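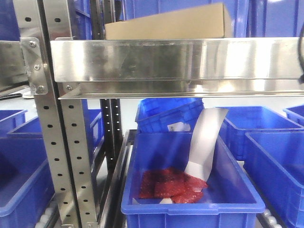
The open day at the Pruvance distribution center was sold to us as a look at the future of returns, and I went in February because I have sent back more shoes than I care to admit and wanted to know where they go. The company says that almost everything a customer returns is back on sale within 5 days. I have my doubts about "almost everything," and after two hours inside I have more of them. The tour began in what our guide called the intake zone, and the first thing I noticed was how shiny it all was. I've worked summers in two warehouses and neither had stainless steel racking polished like a mirror, with a closed cardboard box sitting on the shelf and big blue plastic containers behind it. It looked like a restaurant kitchen that had taken in the mail. Maybe that is how they work on a wet Monday in the middle of the post-holiday rush. I'd like to see it then.

6 min read

Our guide was Oliwia Kaczmarczyk, who runs the returns side of the building and was a good deal franker than the brochure. There were maybe a dozen visitors, most of them from small online shops that were thinking of handing their returns over to Pruvance. I was there as a plain customer and said so on the form. They let me in anyway, which I'll put down in their favor.

The brochure gives 2,860 parcels as the number that came back on the busiest day last winter. By the time we got to the slide show it had become "more than 3,000." I asked which it was. Kaczmarczyk said the smaller number was parcels and the larger one was items, as some parcels hold several things. Fine, but then the larger number ought to be a lot larger. When I send back clothes there are usually three or four pieces in the bag. She said she would check. I left my email address and have heard nothing so far.

What happens to a return, as they tell it, goes like this. The parcel is opened and the contents are matched to the order. A person looks the item over and gives it a grade. The top grade goes back to the shop as new, the next one is cleaned or repacked, and the third goes to an outlet seller called Lulolo, which sells it by the pallet. The last grade is "responsibly processed." I wrote that phrase down and underlined it.

I asked what responsible processing was. The answer was that it depends on the material. I asked about a polyester jacket with a broken zipper. It depends on the partner. Which partner? That varies by season. One of the shop owners behind me started laughing, and I don't think she was laughing at me.

To be fair, the grading itself was interesting. They had put out sample items on a table in the training room and let us try it. I passed a sweater as good as new and was told it had been worn at least once, from the stretch at the cuffs and a faint smell of perfume that I had missed completely. A pair of boots that I would have thrown on the reject pile only needed new laces and a wipe. The graders get a short training course and then work beside someone experienced. I came away respecting the job and wondering about the pace, because we were given as long as we liked with each piece and I can't believe they are. The daily target per grader was the one number that wasn't on any slide. Kaczmarczyk said it was under review.

Lunch was in the canteen and was better than expected, a cabbage soup and decent rye bread. The man across from me sells bags under the name Piątek and had been to a similar day at Fukau, which does the same kind of work. He said the slides were nearly identical, down to the photo of the seedling in a pair of cupped hands. At Fukau they had given a straight answer on unsellable stock, he told me. It was burned for heat. He seemed to think this was worse than no answer. I don't. At least you can decide what you think of it.

After lunch came the part meant for the shops, on cutting the number of returns in the first place. This was the thinnest hour of the day. Better size charts, better photos, a nudge at checkout if you put two sizes of the same thing in the cart. All sensible, and all of it something I've been reading for years while the size charts stay as bad as ever. Nobody brought up charging for returns until the bag man did, and then the room got lively. Half the shops were scared of losing customers and the other half already charge and say it made little difference. Pruvance gets paid per parcel, so I wasn't surprised that their speaker had no strong view.

The day ended at three with a tote bag (why?) and a feedback card. I gave the soup full marks. Under "What could we have explained better?" I wrote the zipper question out again in block capitals.

Would I go again? Yes, if they ran one in early January and let us stand by the doors while the trucks come in. If you do sign up for the next one, wear flat shoes and ask about the partners. The parking lot fills early, and the bus stop is a fifteen-minute walk along a road with no sidewalk.

Comments

Marta_k
I graded returns for a winter at a different place. Nobody smelled the sweaters. You had seconds, so you looked at the tags and the armpits and moved on.

old_spool
I bought one of those mixed pallets once, not from Lulolo but the same idea. Maybe a third was sellable. The rest is still in my garage.

D. Harrow
A bit harsh on the size charts. We redid ours last year and returns on pants went down. Dresses stayed the same, no idea why.

Marta_k
@D. Harrow people buy dresses for one party and send them back. A chart won't fix that.

tinbucket
Did they ever email you about the parcel numbers?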